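Bench Robotics Forum > Software > Perception and Planning

Two arms, one belt, and they keep wanting the same part

beltside_mags
Posted Wednesday, November 20, 2024

Hello everyone, long-time reader, occasional poster, and I apologize in advance because this is going to be a long one (get yourself a coffee).

I look after the software on a two-arm sorting bench. We pick panel parts off a green belt, mostly push-button switches with colored caps plus a few white circuit breakers, and place them into plastic trays. Which tray a part goes to comes from a job file. The stack is nothing exotic: a detector on the head view, a tracker that gives every part an ID, then a planner I wrote in February that hands targets to the arms. We call the planner Marmont. Grasping itself runs on a learned policy, one per arm, and I'm pretty happy with those.

My trouble is in the handing-out. Marmont scores every part for both arms (reach, time left before the part leaves the work zone, how crowded it is) and each arm takes its best score. Once an arm has a target it writes a claim against the track ID, and the other arm has to leave that ID alone. Simple, and it ran nicely for months as long as we kept the parts well apart.

Then we stopped keeping them well apart, and now I see both arms go for what is plainly the same switch. The left one claims it as track 30, say, and a moment later the right one claims it as some other number, and the collision guard steps in and freezes the pair of them. I went through the logs from one long session and found 244 guard stops. I haven't sorted them all by cause yet, but every one I've opened so far has a fresh track ID in it, born a short time before the stop.

It always happens with neighbors that look alike, too. Two green caps with their bodies nearly touching are the worst. Two red mushroom caps next to each other come second. A circuit breaker by itself never gives me any grief at all, bless it.
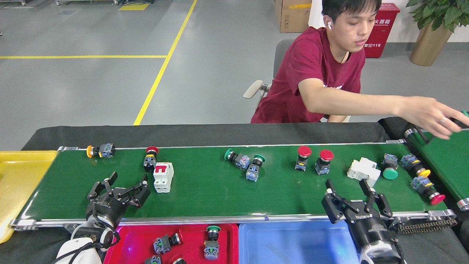 So my question is whether I should be fixing the tracker or the planner. My gut says the planner, and what I had in mind was to stop claiming IDs and claim a patch of belt instead, so a part could be renamed ten times over and the claim would still hold. I've sketched it and it doesn't look hard. But I have a nagging feeling I'd be papering over something, and I'd love to hear from people who have been down this road.

quietgantry

Welcome to the club, mags! Please don't feel bad about the length, I enjoyed every word of that.

I'd go with your gut. Claim the region. We did this on our own belt a good while back and I've never regretted it. Keep the claim in belt coordinates, move it along with the encoder, and let any detection that lands inside it inherit the claim. The planner then stops caring what the tracker calls things. Trackers rename objects, it's what they do for a living, and I stopped arguing with mine long ago.

One thing to watch is the shape of the patch. We began with circles and they were hopeless for long skinny parts lying diagonally, as a circle big enough to cover the part covered half its neighbor as well. Oriented boxes behaved much better. If your detector gives you an angle you're most of the way there.

torque_and_tea

I'm going to be the disagreeable one, I'm afraid, with all the affection in the world for both of you.

If two touching green switches give you a fresh ID every few moments, your tracker is telling you that it can't separate them. Claiming a patch of belt hides that from the planner but it doesn't hide it from the gripper. Sooner or later the detector merges the pair into one blob, your patch covers both, the arm goes in at the midpoint between two bodies and comes up with either or neither. You'll have swapped a guard stop, which is safe and shows up in the log, for a bad grasp that shows up in the wrong tray.

Fix the front end first. What are you detecting, mags, whole switches or caps? And how do you associate from one camera image to the next?

beltside_mags

Whole switches, with an axis-aligned box (yes, I know, quietgantry, I can hear you from here). Association is box overlap with a constant-velocity prediction. The velocity is estimated per track. I don't feed the encoder in at all, and typing that sentence out has made me a little uncomfortable.

torque_and_tea

There it is, I think! Axis-aligned boxes on switches that lie at every angle is going to hurt. Take your two greens, one tilted one way with its cap to the left and one tilted the other with its cap to the right. The boxes are nearly square, they overlap like mad, and the overlap score has no idea which is which. One bit of jitter and they swap, or one of them goes unmatched and gets reborn with a new number.

Detect the cap and the contact block as two keypoints and associate on those. Caps are bright, they're compact, and they stay apart even when the bodies nearly touch. You get the orientation for free, which your grasp policy would probably enjoy too.

And do feed the encoder in, please. A part sitting on a belt has the belt's velocity. You know that number already and you're asking a noisy box to guess it.

palletmoth

Butting in from the learned-everything corner, and I'll try to be polite about it. Why have a planner here at all? You've got a policy per arm. Train one policy for both arms and let it work out who takes what. We moved to that this summer with the Omevis toolkit, and the arms mostly stay out of each other's way without anybody writing down a claim anywhere. I was the biggest skeptic in our group and I came round.

quietgantry

"Mostly" is carrying a heavy load there, palletmoth! What happens when the job file changes and the green caps need to go to a different tray?

palletmoth

Fair question. We condition on the tray assignment, so it's an input to the policy. A new mapping works fine if it's near something in the training set. A mapping it hasn't seen is hit and miss, and yes, when it misses I can't open a log and tell you why, I can only collect more episodes and cross my fingers. So I'll give you that one. I still think that for who-grabs-what in a crowd, it's ahead of any scoring function I ever wrote by hand, and I've written some embarrassing ones.

torque_and_tea

I'd take that seriously for the grasping and for the small dodging motions. For allocation I want something I can read. When an arm freezes with parts on the belt, I want to see a line of text saying who had claimed what.

sepulveda_lab_tech

Hi all, I work on a similar setup over at Sepúlveda, a belt and two arms and a great many buttons. Can I add one more suspect to the pile, before mags rewrites everything?

Check your timestamps. We had the same complaint, both arms going for one part, and I spent the better part of a month on the tracker. It got better but it never went away. What I had missed was that each arm's process pulled its own copy of the track list, and the two copies weren't from the same moment. The left arm was working off a list one camera image older than the right one. The claim was written correctly, against an ID that no longer existed in the other arm's copy. If your fresh IDs are always born shortly before the stop, it fits that story as well as it fits torque's.

The cheap test is to log the image stamp alongside each claim. If both claims in a conflict carry the same stamp, it's your tracker. If they differ, have a look at how the list gets passed around.

beltside_mags

Oh, I like that very much, and it's such a small change that I went and did it over lunch. I didn't have the patience for a full session so I only looked at the first 20 stops. They're mixed! Most have matching stamps, so torque gets to be smug, but there's a clear handful where the right arm is a step behind. I would never have gone looking there. Thank you, Sepúlveda, I owe you a large pastry.

So the plan for now is encoder velocity into the tracker first, as it's an afternoon's work and I'm ashamed it wasn't there already. Then one shared snapshot of the track list, stamped, and both arms have to claim against the same snapshot or ask again. After that, cap and block keypoints, which means relabeling, and I'm not looking forward to it. We've got a pile of images labeled in Zevthorpe with plain boxes and I don't know yet whether it will let me add points to existing boxes or if I'm starting from nothing.

quietgantry, I'm still going to try your region claims, but on a branch, after the rest. I can see them being handy for the moment when a gripper comes down over the part and the head view loses it completely. The tracker drops the ID right then, every time, and I've been covering for it with a timer.

quietgantry

That's precisely where ours earns its keep, so I'll take the partial win gladly. Freeze the region in belt coordinates the moment the fingers start to cover it, and don't release it until the gripper reports closed and the wrist has lifted clear. Please do drop the timer. I had one of those and it was fine right up until someone changed the belt speed.

torque_and_tea

No argument from me on that use of it. A claim that survives occlusion is a good thing to have, my worry was only ever about using it to smother ID swaps.

On the relabeling, you may not need the whole pile. Pick the images where two parts of the same color are close together and do those first, then train, then see what's still going wrong. The isolated breakers can keep their boxes forever as far as I'm concerned.

palletmoth

And if you end up logging all those claims with stamps, mags, hang on to them! Clean allocation data is exactly what I wish I'd had when we started. I'll be over in my corner, waiting.

beltside_mags

Ha, I'll save them, no promises about what for. Encoder change is in and running on the bench now. I'll post the new stop count once I've got a session of the same length to compare it with, and if anyone has added keypoints on top of old Zevthorpe boxes, please send me a message, even if the news is bad.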